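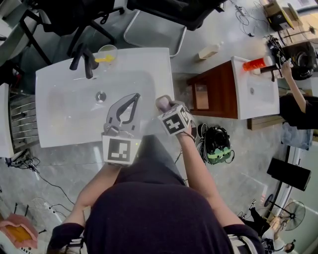 Print this article | E-mail this article

The Gripper on the End of My Arm
A winter of teaching a robot to do bathroom chores in a shared workshop

I never planned on owning a bathroom sink I can't wash my hands in. But there are two of them now in our corner of the Plorkutstead workshop, and on Wednesday nights we stand over them like surgeons.

Some background. A few of us had built an arm we call Vustau, and by last fall it could move wherever we told it to. The trouble was the telling! I'd spend a whole evening typing positions into a laptop so the thing could pick up one cup, and then somebody would bump the cup and we'd start over. So we switched to the approach everyone on the forums was raving about, where you hold the gripper yourself, do the chore with it, record the whole business and let the software learn from you.

The hand-held gripper took us three tries. The first had straight jaws and dropped anything round. The second had a handle so fat that my fingers gave out after ten minutes (I have small hands, and the others thought it was fine). The one we use now has curved jaws and an easy squeeze, and I can go most of an evening with it before I start whining. The printed markers are how the software figures out where everything is. There's a cube of them that straps to your wrist, and you do feel silly the first night. By the second you're trying to scratch your nose with it on.

Why sinks? Because I hate cleaning them, mostly. But a sink is also a mean little test. It's glossy, it's curved, the faucet is always in the way and the light bounces off everything. Our tracking worked beautifully over a plain table and fell apart over the shiny white basin. We lost most of a month to glare before somebody suggested turning off the overhead lights on that side of the room - I'm still a bit sore it wasn't me.

Our goal was 1,000 recorded runs by April. We have a little over 800, and then I went through and threw out 84 where the markers had dropped out halfway. That was a sad Saturday. My own runs are the slowest of the bunch, and the arm has picked up my habit of pausing before it lets go of things, like it's thinking it over.

The group over in Astonthorpe does the same kind of thing with kitchen drawers, and we swap notes on the Cordier mailing list. They told us to aim for 100 clean runs of one motion before adding another. We did not listen, and we've been redoing the faucet runs ever since.

Next up is wiping. I've bought the sponges.

Contact us | Copyright, all rights reserved | Back to top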